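5.3 Clearing a Caddy Jam

Great news: most jams clear in minutes!

1. Press Stop and wait for the arm to hold still.
2. Check both blue tabs at the drive cage before moving the fingers in. 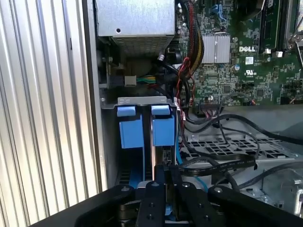
What should I do if error 12 comes back?
Run the release routine again, up to 3 times, then call Triltine support.

3. Set grip force to 40 and lift the caddy along its own tilt.

CAUTION: Keep hands out of the chassis while the arm has power. A slipped caddy can drop.

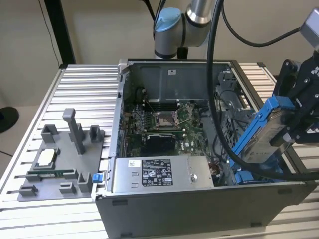
Who can reset the safety stop?
Anyone trained on the Evero cell, using the key at the panel.

4. Log the fault and restart.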